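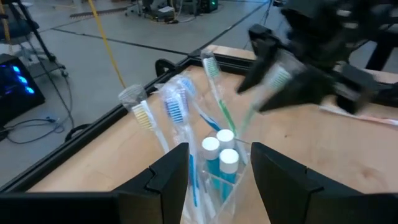
Figure 3. Cup-filling task, left wrist camera. The right gripper brings a wrapped toothbrush to the cup.

4.2 Gripper comparison on the cup-filling task

The toiletries task was added to the protocol in February, when it became clear that both candidate grippers could pick up wooden blocks all day and that we had learned very little from watching them do so. Toothbrushes in their retail wrappers are a less flattering test. The wrapper is slippery and wider than the brush inside it, and it catches the light in ways that depth sensors take personally.

We compared two pairs of parallel-jaw fingers on the same arms. The Rolel fingers are flat, angular plates with a stepped inner edge (Figure 3). The Craddock fingers are longer, with a soft pad bonded to the contact face, and cost a good deal more. Both pairs were driven by the Idunow controller at its default force limit. We left the limit alone after an early attempt at tuning it, which improved the grasps and shortened the life of the toothpaste.

Each pair of fingers was given 40 trials. A trial counted as a success if the brush ended up in the cup, bristles up, with the cup still standing. Brushes that came to rest across the rim were scored as failures, over the objections of the operators. The left arm was held near the cup throughout, fingers open, so that its wrist camera could serve as a second view of the insertion. Motion blur on the moving gripper is common in this view, and we did not filter such frames out of the training set.

The Rolel fingers succeeded in 69 per cent of trials after rounding, and the Craddock fingers did slightly worse. This was not the result we had budgeted for. The soft pads held the wrapper very well but let the brush rotate inside it, so that the handle arrived at the cup at an angle of its own choosing. The stepped edge of the Rolel plates tended to pinch wrapper and handle together, and the brush generally went where the arm did.

Crowding mattered more than finger type. With toothpaste tubes already standing in the cup, handles had to find a path between the caps, and a brush that fanned outward early made things harder for every brush after it. The policy has no notion of leaving room for the next one. Colour seemed to make no difference to either pair, although the Fallell detector confused the wrapper's glare with the bristles often enough that we now mask the brightest pixels before cropping.

Two trials were discarded because of controller faults and repeated the same afternoon. The full trial log, dated December 2020, is included with the supplementary material, along with the operators' comments, lightly edited for tone.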